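Home and Table: The Everyday Room Gallery

Krishnan Center for Domestic Life, Bullport

Introduction

The Everyday Room Gallery is a continuing record of how households in Bullport and the neighboring district of Erkau use, store and put away ordinary things. It was opened under the direction of Thenmozhi Rodrigues, curator of domestic collections, and is maintained by the Center's study room on the second floor. The full collection holds 1,374 prints and digital pictures, of which 462 have been cataloged to date. The remainder will be added as cataloging proceeds.

The present page belongs to the section titled Clearing the Table. Its subject is the dining table between meals, when it serves as a sorting surface for shopping, wrappings and small household supplies. Earlier sections dealt with linen cupboards and with entryways. In both, contributors wrote at length about the objects they valued and very little about packaging, although packaging takes up a good deal of space in most homes. The Center therefore asked that tables be recorded as they stood, before any clearing was done.

Entries are presented with a short caption and, where appropriate, notes prepared by the study room. Household names are withheld on all public pages.

Clearing the Table: Dining Area and Kitchen

The entry shown on this page concerns a dining area that opens directly onto a kitchen through a sliding glass door. Plans of this type are common in the apartment buildings of Erkau, and they place the table within a few steps of the sink. The table becomes the first stop for anything carried in and the last stop for anything to be thrown out. 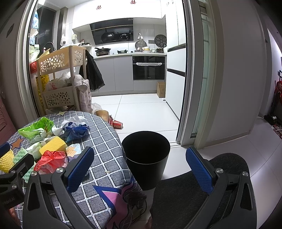 Dining table with plastic bags, sponge and foam wrapping; kitchen beyond. Clearing the Table, Erkau series.

Notes to the Entry

The tablecloth. Gray, with a white grid and star shapes in brighter colors. Patterned cloths appear often in the Erkau series, and visitors interested in them may ask for the separate index of table coverings.

The bags. Green, blue, white and red plastic bags lie on the cloth, some of them crumpled. A bundle of bags is also kept on the lower shelf of the beige rack in the kitchen. The saving of bags for a second use is one of the habits most frequently mentioned in the Center's interviews – several contributors described a fixed place for them that had not changed in years.

Foam wrapping. The yellow net sleeve at the left of the table is of the kind sold around single pieces of fruit. A pale green ridged piece of foam is cataloged with it under Packing Materials.

The bin. Round, black and open, it stands on the floor to the right of the table. The study room records the position of the waste bin in every entry, as its distance from the table is part of the subject.

On the floor. A red can on its side, a round woven basket lid and a white plastic bag. The lid has been cross-referenced to the Basketry index.

The storage rack. Beige plastic, with floral cut-outs. A black cloth hangs from the corner, and a patterned fabric bag hangs alongside. Racks of this general form are also treated in the Center's booklet, Shelf and Corner, available at the front desk.

The counter. Chrome faucet, with a yellow bottle and a red container among the many items kept there. Counters will be the subject of a separate section, to open in September.

Viewing the Collection

Prints may be seen in the study room by appointment. Requests should give the section title and the name of the series, and no more than 300 prints may be reserved under a single request. Digital pictures are consulted through the Istness catalog, which can be searched by room, by object and by material. Copies for classroom use are provided without charge; other uses require written permission from the curator.

Contributing

Residents of Bullport and Erkau are invited to submit pictures of their own tables. Submissions should be accompanied by a short statement of how the table is used on an ordinary day. Rooms need not be arranged or cleaned beforehand – the Center prefers that they are not. Contributors will be notified in writing when an entry has been accepted and may ask for its removal from the public pages at any time.

Page last revised Aug 8, 2026.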